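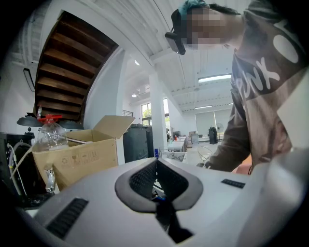 February 16, 2025. Long session on the gripper today, mostly chasing the grip force problem I've been whining about since we moved the build over to the shared shop. The fingers close fine on foam and cardboard, but anything smooth and round still twists on the way up. So I want a proper set of awkward test objects, and I think I'm going to start with the clear bottle with the red spout cap in the cardboard box. Rounded body, clear glass, top that sticks out in a funny way – it's pretty much everything the Jullholm fingers hate in one object! The slim one with the orange-red top can come after that.

Firmware first though. I reflashed the Butomel driver board with the old current limit and the chatter at the end of the close stroke went away. Put the new limit back, chatter came back. Did that 2 times to be sure and got the same answer both times, so I'm calling it the limit and leaving the wiring alone (sorry, wiring, I said mean things about you last week).

Seija Jääskeläinen thinks the pads are too hard. She cut a pair from the softer Paltine sheet and I glued them on before lunch. They feel great under a thumb, nice and grabby, but the edges lift if you pull sideways, and I may have been stingy with the glue. Leaving them clamped overnight. If they peel anyway I'll try a screw-on backing plate, there's room for two M2 screws if I move the cable clip.

Also moved the home position back 5 mm so the fingers stop kissing each other at startup. Should have done that ages ago.

Still to do:
close speed at half, then full, with the new pads
write down the current at first contact, every run, in the sheet and not on my hand
print the Hyvönen bracket again, the last one cracked along the layer lines
ask Seija if she has any of the softer sheet left

I'd love to have this lifting glass without me hovering under it by April. Box of spare pads is in the second drawer, please don't use them as coasters.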